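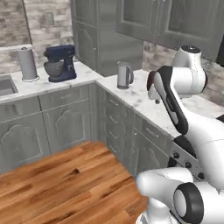 **Jarnlow Community Cookbook: progress to 17 Nov 2022**

We have 121 recipes, of which a startling share are for lemon bars. Martim Cordeiro has tested the soups and remains on speaking terms with most of the contributors.

Printing is the sore point. Lukthorpe's quote came in at $856 against the $637 you granted us. We've asked them to drop the ribbon bookmark, which Dace Ķēniņš is taking hard. Proofs are due in January.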